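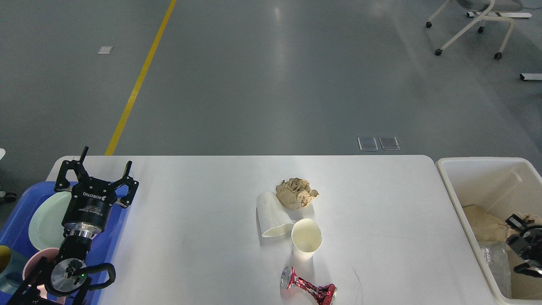 Moving a small office without losing a week
Speaker notes, 13 March 2026
Talk is 39 min incl. questions. Water on lectern. Don't rush the first bit again.

OPENING

Hi, thanks, sit anywhere. Hands up who has moved offices in the last few years. Hands up who'd do it again. (wait for laugh, might not come, keep going)

We moved in December. Old place was Indumton, second floor, no elevator. New place is Willimitz, ground floor, twice the space, much worse parking. Going to tell you what went right, what went wrong, and what I'd pay someone else to do next time.

Not a big company talk. If you have a facilities department you can go get coffee.

WHY WE MOVED

Lease was up. Landlord wanted a longer term, we didn't. Simple as that.
Also the heating. Tell the heating story only if on time.
Should have started looking in spring. Started in September. Everything after this is a result of that.

THE LIST

Show the spreadsheet. 419 lines. Yes it's too many. Every chair had its own line.
What I'd do now: list rooms, then what goes in each room. Stuff with no room gets sold or dumped before the truck comes.
We paid to move a laminator that has not worked in years. It's in Willimitz right now.

Pause here. People usually want to know about the spreadsheet. Say I'll send it round.

INTERNET FIRST

Slow down on this one!!
Order the line the day you sign. Not when you get keys. The day you sign.
We got ours 3 weeks after move in. Ran the whole office off phones. Calls dropping, invoices going out at night from my kitchen.
Ask the landlord who the last tenant used and whether the line is still in the wall. Ours was. Behind a cabinet. Found it in week two.

FLOOR PLAN

Tape it out. Real tape, real floor. Paper lies about doors.
We had desks on paper that blocked the one door everybody uses. Moved them twice. Movers charged for both.
Check where the power is before you decide where people sit. I know. We didn't.
Tables before desks. Put the shared tables in first, live with it a few days, then bring the desks in around them.
Noise: hard floors are loud. Chairs rolling around all day. Get mats early or you will hear about it at every meeting.

THE MOVERS

Three quotes. The cheapest one didn't visit. That's your answer.
We went with Plirko. Fine, on time, broke one monitor and paid for it. No complaints.
Get in writing: stairs, waiting time, who takes the cabinets apart, who puts them back togther.
Boxes: 198. Label the side and the top. We did top only. Then we stacked them.
Color per room, big number, done. Don't write "misc" on anything. I opened a misc box last week, it was other labels.

MAIL AND ADDRESSES

Boring slide, do it quick.
Bank, insurance, tax, payroll, suppliers, website, email footer, the sign, the map listing, business cards.
Map listing took longest. Customers drove to Indumton until well into the new year. New tenant there was nice about it at first.
Forward the mail for a full year. Worth it.

THE PEOPLE PART

Tell staff early, even when you don't know much. We waited for a signed lease. Rumor had us closing down.
Commute got longer for some of them. We moved the start time by half an hour, helped more than I expected.
Let them pick seats. Sounds like a mess, took one lunch.
One person hated the move, still hates it. Fair enough, bus doesn't go there.

MONEY

Don't read out the whole table, just point at it.
Overran on: cleaning the old place, electrician, double rent for the overlap.
The overlap is not waste. Take the overlap. We had one weekend of it and needed two.
Deposit: photograph every wall before you hand back keys. We got into it over a carpet stain that was there when we came in. Had pictures, got the money.
Rajput did the final cleaning, booked late, paid the rush rate. My fault.

IF I HAD TO DO IT AGAIN

Start earlier. Order internet. Throw stuff out.
Pay for packing the kitchen, do the rest ourselfs.
Keep one box for the first morning: kettle, mugs, scissors, toilet paper, extension cords, screwdriver. Carry it in your own car. Ours was at the back of the truck.

QUESTIONS

Likely ones: cost per head (on the last slide), would I use a broker (yes), did we lose customers (a couple, one came back).
If no questions, tell the heating story.
Leave the spreadsheet link up while people pack up. Take the adapter with me this time, it's mine not the venue's.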